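From: Young-sook Geum
To: Dobson household list
Date: 24 December 2021
Subject: Re: Folding small cloths before the guests come

Miloslav Štefanec wrote:
> Do you fold the small cloths on a table or on the bed? Mine
> come out crooked on the table and I have 6 left to do.
> Also, which pillows go in the guest room?

On the bed, with the quilt pulled straight first. I lay the cloth out flat, smooth it from the middle, then fold it in half and in half again.
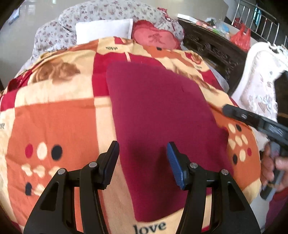
Creases are easier to deal with before the first fold than after it. Start at the center and push toward the corners with your palm. A plain dark cloth is easy to line up against a busy quilt. The crimson one on the "love" quilt still has some soft creases, and I would smooth those before folding.

For the guest room, use the 2 flat pillows from the hall closet. The heart cushion stays where it is. Aoi has the spare blanket and will bring it over tonight.

Young-sook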